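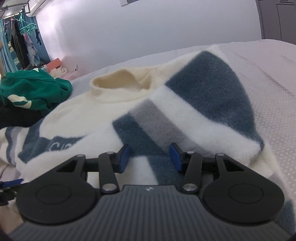 Moths, round two

I found the first hole in March, in the elbow of a gray cardigan I hadn't worn since Christmas. Then I found two more in a scarf, and after that I stopped looking for the evening and went to bed.

We had moths three years ago in the old apartment and I thought we had left them there. Milan thinks they came with us in the hall rug. I think they came in the box of yarn I bought from Rianne Dijkstra when she was clearing out her mother's house. It doesn't matter much now, but we have discussed it a lot.

The thing I got wrong last time was going after the moths you see flying. Those are mostly males and they don't eat anything. The larvae do the eating, and they like dark places where nothing gets moved. So the pheromone traps I hung up were useful for telling me we had a problem, which I knew, and not much else.

This time I emptied everything. Every shelf, the two drawers under the bed, the coat closet, the basket of hats by the door. Cotton and polyester went straight back once the shelves were vacuumed. Wool and anything with wool in it went into sealed bags and then into the freezer, a few bags at a time. We have a small freezer, so this took most of the month and we ate a lot of peas.

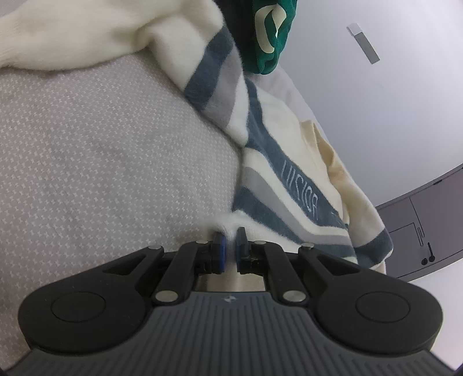

Upstairs, halfway through the sorting.

A few notes for anyone doing the same.

Squeeze the air out of the bags before they go in. Leave them for two weeks if your freezer is a weak one like ours. When they come out, keep the bag closed until it's back to room temperature, or you get condensation on the wool.

Vacuum the cracks. The gap between the closet floor and the baseboard was the worst spot in our place, with a line of little cases all along it. I used the narrow nozzle and emptied the vacuum outside afterward.

Cedar smells nice. I had 40 cedar balls in the closet the whole time this was going on, so make of that what you will.

Wash before you store. They go for sweat and food spots first, and the hole in my cardigan was right where I lean on the kitchen table. I use Clarnari wool wash because the store on the corner has it, but I can't say it's better than the others. Cool water, no wringing, roll it in a towel and dry it flat.

The rug was the hard part. It wouldn't fit in any freezer I have access to, and the cleaners at Willems wanted 300 for it, more than we paid for the rug. In the end we dragged it outside, beat it and vacuumed both sides, and did that again every weekend until Milan refused. It's back in the hall. I lift the corners when I walk past.

I haven't seen a new hole in several weeks. The cardigan is mended with a yarn that is close to the right gray - Faith did it, she is much neater than I am - and the scarf is now a cat blanket. I still have one bag waiting for its turn in the freezer, mostly socks.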